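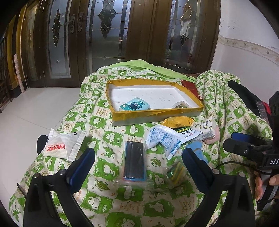 Wikallow Household Sorting Set: Data Card

Maintained by Flisteo
Contact: Zdislava Vávra, collection records
Release 7

Summary

Wikallow is a collection of records on how small household items are gathered, sorted and put away in private homes. It covers the contents of drawers, bedside boxes and travel bags: medicine sachets, leaflets, wrappers, small plastic bags, cards, packets and cloths. The present release holds 3,714 records from 905 sorting sessions in 12 homes.

Setting

Sessions take place wherever the resident normally sorts such items. Beds are the most common surface, followed by dining tables and floors. Bedding is left as found, including patterned quilts, and no background is prepared. Open boxes and box lids are recorded as containers when items rest inside them.

Item categories

Medicine and health: sachets, paper packets, folded instruction leaflets.
Wrapping: foil, clear film, empty bags.
Containers: boxes, lids, pouches, tins.
Textiles: cloths, handkerchiefs, socks.
Unidentified: any item whose use cannot be established from its outside.

An item sealed in a clear bag is entered under its contents if these can be recognized, and otherwise under Unidentified. Leaflets are entered separately from the medicine they belong to, even when the two lie together.

Language of printed matter

Packaging text is kept in its original language. Chinese and English are the most frequent. Translations are not supplied, and product names are transcribed only where the print is fully legible.

Known limitations

Crumpled wrappers are hard to tell from wrapped items, and the two annotators disagreed on nearly a fifth of them. Loose medicine is underrepresented – residents were asked to put it away before each session. The category Textiles was added in April and has not been applied to the Ekwueme subset.

Use

The set may be used for research on household storage and sorting. It should not be used to infer the health of residents. Requests for the Jimivmont supplement are reviewed each Friday.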